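Jul 5, 2023

Do I really need an app to talk to my accountant?

My bookkeeping firm, Ibarra, has moved to a "client engagement platform". I got the email in January and have been stewing on it ever since, so consider this six months of slow grumbling poured into one post.

The platform is called Umia. If you haven't met it, Umia is one of those services that promises to put all your conversations with a business in one place. Messages, invoices, bookings, signatures, a little bell that goes red when somebody wants you. The email said it would make things easier for me. I have learned to be suspicious when a company writes to tell me my life is about to get easier, particularly when the email has a list of steps in it.

There were 10 steps. One of them was to choose a profile colour.

I run a very small business. I have 3 regular suppliers, one accountant and a landlord. Before Umia I dealt with all of them by email and the odd phone call. Now I have Umia for the accountant, Cellomel for my packaging orders (they dropped their order desk last year and you can only reach them by chat), and a portal for the landlord that logs me out if I stop to make a cup of tea. Each of them was brought in to cut down on clutter. My phone has never been so cluttered.

What bothers me most is who the convenience belongs to. When Cellomel had an order desk, I rang, a woman picked up, and she told me whether the medium cartons were in stock. Two minutes, if that. With the chat I type the question, get a cheerful greeting, get asked whether my question is about an order, a delivery or "something else", and then wait. Last month I waited 70 minutes to hear that the medium cartons were in stock. I'm sure the wait looks wonderful on a dashboard somewhere, filed under conversations handled.

I did ask Ibarra whether I could opt out. They were nice about it. The answer was that I could still email, but emails would be "brought into Umia" and answered from there, so I may as well use it. I tried emailing anyway. The reply came as a notification telling me I had a reply, with a button to go and read it. The reply said "Thanks, got it."

To be fair, because a couple of you will write in and tell me to be fair, the document signing is good. I used to print the thing, sign it, scan it crooked and send it back. Signing on the phone takes no time and I wouldn't go back. I'd also concede that having last year's invoices in one list has saved me a dig through the inbox more than once. If Umia did those two jobs and kept quiet the rest of the day, I'd have no post to write.
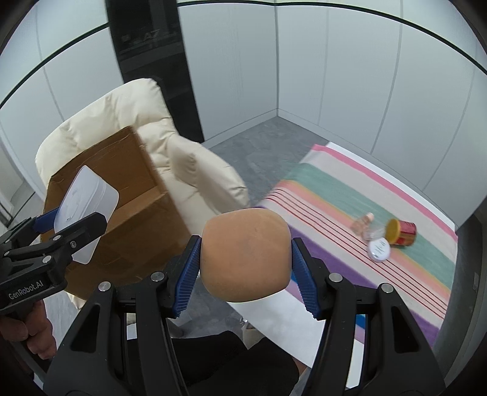 A firm grip on things, on both sides.

Then there's the price. Ibarra's fees went up this year and the letter mentioned "investment in client technology". I'd like to know how much of my cheque goes to the bell. I asked that too and was sent a link to a help article, inside Umia, on how to view my fee schedule.

I had a look at Sturkis as well, after a reader recommended it. Sturkis claims to pull all your other messaging tools into a single inbox. So it's an app for the apps. The trial ran for 5 days and wanted my passwords for everything, and I got as far as the second one before I came to my senses. I already had a single inbox. It was called my inbox.

Plenty of people will say I'm just dragging my feet, and maybe I am. Customers do expect quick answers now, and I answer mine quickly. I do it by email, or by phone if they leave a number, and I've yet to have one ask me for a portal. When enough of them do, I'll think about it, and I'll grumble then too.

For now I've switched off every notification except the one from Ibarra, and that one only until the tax return is in. The landlord's portal has been asking me to rate my experience. I've left it on "remind me later".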